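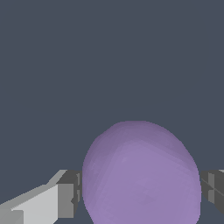 Issue 47, page 112

Allotment Site FAQ

How do I get a plot at Hamdan Lane?
Fill in the form at the site hut or send it by post. Names are added to the waiting list in the order they arrive. We will write to you when a plot comes up and you then have two weeks to reply.

Can I choose which plot I get?
You can turn down one offer and keep your place. If you turn down a second, your name goes to the bottom of the list.

Do you have half plots?
Yes. Most of the plots on the Ando side have been split. Half plots share a path, and both holders must keep it clear.

When does the rent fall due?
In March. New holders pay from the month they start.

Is there water on site?
There are taps along the main path. They are turned off over winter and back on when the frosts have passed. Hoses may be used for filling butts but not left running on beds.
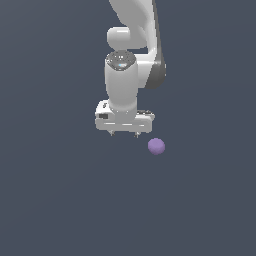
Sheds, trees and animals

Can I put up a shed?
One shed per plot, no taller than the hedge. Ask Brayan Llanos before you start, as some plots have a pipe running under them. Concrete bases are not allowed.

Can I plant fruit trees?
Yes, on dwarf rootstock only. Keep them well in from the boundary so they do not shade the next plot.

May I keep hens?
Up to six, with written consent. Cockerels are not allowed.

When can I have a bonfire?
Friday evenings from November to the end of February. Dry plant waste only.

What happens if I can't work my plot for a while?
Let us know early. We can hold a plot for one season in case of illness. The rent is still payable.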